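Tariq Rajput
Tuesday, posts from the afternoon

1/ Okay, a few of you asked about the yellow-green balls I keep mentioning, so settle in, I'm going to do a little thread about balls and bowls and the white table, and I will probably wander.

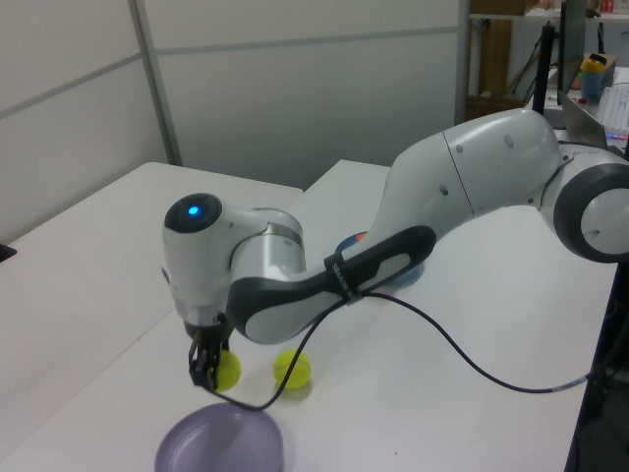
Two balls and the lavender bowl on the white table.

2/ First, the color. I went back and forth on it for longer than I'd like to admit! I had red in mind, then orange, and then I saw this bright lime and that was the end of it. Against a white tabletop you can find them from across the room, even on a gray afternoon, even without your glasses (ask me how I know).

3/ The bowl is a pale purple, lavender I suppose, and shallow. Jordan Parsons talked me into it. I wanted something deep, like a mixing bowl, and Jordan said no, get a shallow one, you want to see what's in it from the side. I grumbled and then I bought the shallow one.

4/ It came from Tsoukalas, the housewares place with the narrow aisles and the bell on the door. The sign says 1975 and I believe the shelf paper does too. I went in for the one bowl and came out with a bowl, a dish brush, and a very long conversation about tomatoes.

5/ The game is as simple as it sounds. Balls start on the table, bowl starts empty, and you're done when both balls are in the bowl. My niece calls it Pundeck, which is not a word, but it's been Pundeck in this family since March and I don't think I get a vote anymore.

6/ House rules, for those who like rules: the bowl goes near a corner. The balls don't start touching each other. If one rolls off the table it goes back where it was and you carry on. We used to start the whole round over for that and it made everyone cranky, me most of all.

7/ On the table itself: plain white, nothing fancy, and I wipe it down before we start. Crumbs matter more than you'd think with a ball. One toast crumb and it'll sit there leaning on it like it's got nowhere to be. I use a soft cloth and a bit of warm water, that's all.

8/ Jordan keeps score in a little notebook and tells me we are at 103 rounds. I'd have guessed half that. There's a page with nothing on it but the word "sofa," and yes, that was the afternoon a ball went under the sofa and we all got down on the floor with a broom handle.

9/ Somebody asked if more balls would make it better. We tried 5 once. It was a fun mess and the bowl looked lovely piled up, but there was so much bumping and rolling that we went back to two by suppertime. Two is plenty for a small table and a slow afternoon.

10/ If you want to set up your own, look for a bowl with a rim that isn't too tall and balls in any color that doesn't match your table. Jordan is already lobbying for a second bowl, in green. I have said we'll see. Send me your bowls, please, I'd love to look at them!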